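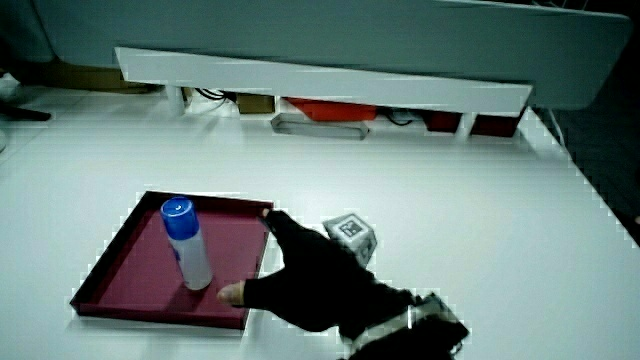
Wk 9 handout. Demonstration by hand vs. by remote
Éabha Ó Néill, robot learning lab section

Bring this Monday, I won't have spares. Slides go up when I get to it.

Recap from last time

Policy = thing that maps what the robot senses to what it does next. We get one by copying people. So the data is the people, and bad data = bad policy, no trick in the training fixes that. Everything today is about where the data comes from.

Three ways to show a task

1. Kinesthetic. Grab the arm, push it through the motion. Joints in gravity comp so it floats. Good: what you record is already in robot joints, no mapping needed. Bad: your own arms end up in the camera view, and people get tired and start dragging the wrist around. Two-arm tasks nearly hopeless.

2. Teleop. Leader arm, VR controller, spacemouse, whatever. Robot does the task, you steer. Good: camera sees what it will see at test time. Bad: slow, and you don't feel contact unless there's force feedback. New operators overshoot, then wait, then overshoot again. Those waits go in the data too!! (see trimming)

3. Bare demonstration with a worn device. Person does the job with own hand, glove or wrist unit records it. Fast, natural. But now you have a human hand and the robot has a gripper, so somebody has to do retargeting. Also drift. Most of the lab hours go here this term so most of the notes do too.

Exam-relevant: know which of the three has the correspondence problem and which doesn't, and why. Kinesthetic avoids it on actions. It doesn't avoid it on images if your body is in the shot.

Where is the hand, in whose coordinates

Device gives pose in its own frame. Camera has its own frame. Table has one too. Need to chain them:

T_table_hand = T_table_cam * T_cam_hand

Fiducial marker gives T_cam_marker. If you know where the marker sits on the table you get T_table_cam by inverting and multiplying. Write it out once by hand before you touch the code, people always get one inverse backwards.

A cube with markers on several faces beats a flat one. Seen at a low angle a flat tag gets squashed and the pose flips between two solutions. With a cube there's usually a second face to settle it. Costs you: the faces have to be measured relative to each other, and if the print is glued on crooked you carry that error forever.

Don't move the cube mid session. If you bump it, stop, recalibrate, new session number.

Lab task A: can and tray

Spray can, upright, shallow tray. Cap on, cap stays on, we aren't spraying anything. Pick it up, put it down again upright inside the rim. Then vary the start position.

Things that go wrong
- Reaching over the top so the glove hides the can from the fixed camera. Come in from the side.
- Glossy cap. Highlights move when you move, segmentation gets confused. Label the body, not the cap.
- Tray rim. Humans don't notice it, gripper fingers catch on it. Lift higher than feels natural.
- Tray at an angle is fine, we want that. Just don't square it up between takes out of habit.

Do 51 demos per pair. Not 50, the first is a throwaway for checking sync.

Trimming and logging

Cut dead time at start and end. Leave pauses in the middle if the person was really deciding something, cut them if they were talking to their partner. Judgement call, write down which.

Keep failed takes, mark them failed. Last November's group deleted theirs and we lost the only recovery examples in the set. Ended up with 1,202 usable takes out of 2,000 and the policy had never seen a can tip over. Guess what it did when one tipped.

Log sheet: pair, session, take, start pose, outcome, notes. Save to Urodach, not your laptop. Converter is Fikgate, run it with the check option first, it'll complain about timestamps, read teh complaint.

For next week

Read the covariate shift chapter, skip the proofs. Then write up, one page max:
- small errors in cloned policies compound over a long task. Why?
- pick 5 of your takes and say which you'd drop and on what grounds
- would teleop have made task A easier or harder to learn from? Argue one side

Hand in on paper or by email, either fine.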